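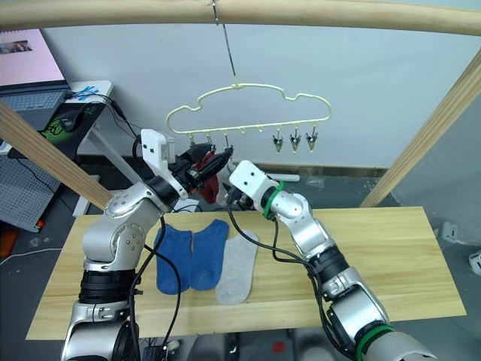 A red sock at the clip hanger, with a pair of blue ankle socks on the table.

The Case for the Clip Hanger

By Maëlle Petrenko
Sep 30, 2026

I stopped putting socks in the dryer two years ago, and I think most people should do the same. The dryer is fine for towels and sheets. For socks it is a poor tool, and we keep using it out of habit.

What I use now is a clip hanger. If you haven't owned one, it's a plastic hanger with a row of small clips along the bottom bar. You hang it from a rod, a hook or a shower rail, and you clip one sock to each peg. Mine came from Plernance, the housewares store on the corner where the Grerunbridge bus turns around. I bought it for a vacation rental that had no dryer and brought it home in my suitcase.

My complaint against the dryer starts with the elastic. Sock cuffs get slack. I used to think this was just what happened to socks, the way pencils get shorter. Then I hung mine up for a winter and the cuffs on the newer pairs stayed snug. I can't prove the heat did the damage to the old ones, and I was probably washing cooler by then too. But I buy fewer socks than I did, and I haven't changed much else.

The second complaint is about pairs. A dryer mixes everything that went into it. Socks end up inside pillowcases and up the sleeves of shirts, and you sort them at the end, when you are tired of laundry and want to be done. With a hanger you have to handle each sock while it is still damp. That sounds like extra work, and it is a little. It is also the moment when you find out that one is missing, and the washer is right there to be checked.

I lay the socks out on the table before I clip anything. Each one goes next to its mate, heels the same way. The ones with no mate go to the side. Then I hang them pair by pair. My sister thinks the table step is a waste and clips them straight from the basket in whatever order they come. Her socks dry just as well as mine. She also has a drawer full of singles, and I have mentioned this to her.

There is an argument about which end to clip. I clip the toe. The toe is the tougher end and a small dent there disappears inside a shoe. People who clip the cuff say water runs down and out through the toe faster, and they may be right about thick wool. For ordinary cotton ankle socks I have never noticed a difference in drying time, and I don't like a pinch mark at my ankle. Two pegs to one sock is too many. One sock folded over the bar with no peg at all will be on the floor by morning.

Now the objections, because there are real ones.

It is slow. A load of socks takes overnight in my apartment, and in September, when the windows are open, it can be done by supper. In a damp basement it could take two days and come out smelling like the basement. If that is your only space, use the dryer and ignore me.

It takes up room. This one I think is overstated. A clip hanger needs one hook. It does not need a big folding rack in the middle of the floor, the kind that catches your shin. A plain wooden frame with a crossbar does the job, and so does a closet rod with the clothes pushed back. I have also used a doorknob, but the socks end up against the door and the side that touches stays wet.

The socks come out stiff. True, at least with my water. Give each one a shake before you clip it and roll it in your hands before you fold it. The rest of the stiffness is gone a minute after you put it on.

And it doesn't work for large families. I have more sympathy here. My neighbor has four children and once counted 100 socks in a single week's wash. I would not tell her to stand there clipping 100 socks. I did tell her to hang the good ones, the wool and the school ones with the tight cuffs, and let the rest tumble. She does that now, most weeks.

If you do buy one, look at the clips before anything else. The shape of the hanger makes no difference, and some of them are very silly shapes. Squeeze a clip and see if it springs back hard. Check how each clip is attached to the bar, which is where my first one failed. A clip can be replaced with a bit of string and a clothespin, but it never hangs quite level after that.

Mine has been hanging over the bathtub since last night. There are six socks on it, all in pairs, and I am going to go take them down.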